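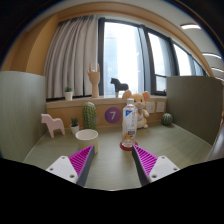

Desk with partition panels.

Search the archive Enter keywords Go

Subject: Re: Duplicate accounts after the Filley to Wallell move
List: crm-admins
Date: 28/08/2018

> We moved our sales and service records from Filley to Wallell in
> January and kept the nightly sync running one way so that the
> finance people could go on using their old reports. Last week I ran
> a duplicate check on the account table and got 2,920 pairs. Most of
> them have the same company name and the same phone number but
> different owners and different account IDs. The vendor's merge tool
> will do them in batches, keeping the newer record.
>
> Questions for the list:
> - Is there any reason not to run the batch merge on all of them?
> - Does the merge carry over open cases and contracts?
> - Should the sync be stopped first?

In order of your questions, with a longer answer to the first.

I would not run it on all of them. The merge tool decides which record is newer by the modified date, and the one-way sync updates that date each time it touches a row, even if no field value has changed. In our table the "newer" record of a pair was very often the one with less in it. Before you merge anything, export both halves of each pair and compare the created date, the number of filled fields, and the count of child records. The created date is not touched by the sync in the versions I have worked with.

Same name plus same phone is also a weak match for business accounts. A company with one switchboard and several sites will look like a set of duplicates. We had 718 pairs in our first pass, and 81 of those were separate branches with their own billing addresses and their own contracts. Adding the postal code to the match rule took out nearly all the false ones. Nine were left, and we looked at those by hand. If your service team dispatches by site, a wrong merge is a lot worse than a leftover duplicate, so I would set the rule tight and accept that some real pairs will be missed the first time.

On the second question: open cases move to the surviving account. Closed cases also move, but only if the archive flag is off. Contracts are handled differently. The contract row moves, but the entitlement rows below it keep pointing at the old account ID until the overnight rebuild job has run. During that gap, an agent opening a case will see the customer as having no coverage. We ran our merges right after the close of business and started the rebuild by hand. Check the job log the next morning for rows with a blank parent. If there are any, the job stopped early and has to be run again from the start, as it does not pick up where it left off.

Activities such as calls, notes and logged mail move across with their dates intact. Campaign membership does not move if both records belong to the same campaign. The membership on the losing record is dropped, along with its response status. Marketing should be told about this before the merge. We exported the membership table first and loaded the statuses back afterwards with a short script.

On the third: yes, stop the sync, and also clear its key table. This is the part that cost us the most time. The sync keeps its own list of old ID to new ID. After a merge, the losing ID is gone from Wallell but still present in that list, and on the next run the sync treats the account as missing and creates it again - with a fresh ID, the default owner, and none of the child records. I suspect that some of your pairs came about in this way, if anyone has done manual merges since January. A quick test is to group the duplicates by created time. If a large share were created within the sync window, the key table is the source.

The order we ended up with:

1. Stop the sync and note the time of the last good run.
2. Export accounts, contacts, contracts, entitlements and campaign membership.
3. Run the match with postal code added. Save the pair list outside the system.
4. Set the survivor yourself in a custom field. The merge tool will use a custom field for this if it is a plain number, highest value wins.
5. Merge a small batch and check the child records.
6. Merge the rest after hours, then start the entitlement rebuild.
7. Update the key table from the saved pair list.
8. Restart the sync with inserts turned off. Leave it that way for a few nights and read the reject file.

Step 4 needs write access to the account layout, which our admins did not have by default. Ask early.

We tried two add-ons for step 3. Taipe has better matching on names with punctuation and legal endings, but it reads the whole table each time and was slow. Ovura was quicker and lets you save a rule set, though its export leaves off the record owner, so you have to join that back in. Either will do for a table of your size. I would not pay for a full year of either one just for this job.

One thing your message does not say is whether the finance reports read by account ID or by account number. If it is by ID, they will lose history for each losing record, and you will want to give finance the pair list as well.

Last updated: 28/08/2018 is the date of the newest message in this thread

Contact the list owner | Copyright remains with the authors of each message | Back to top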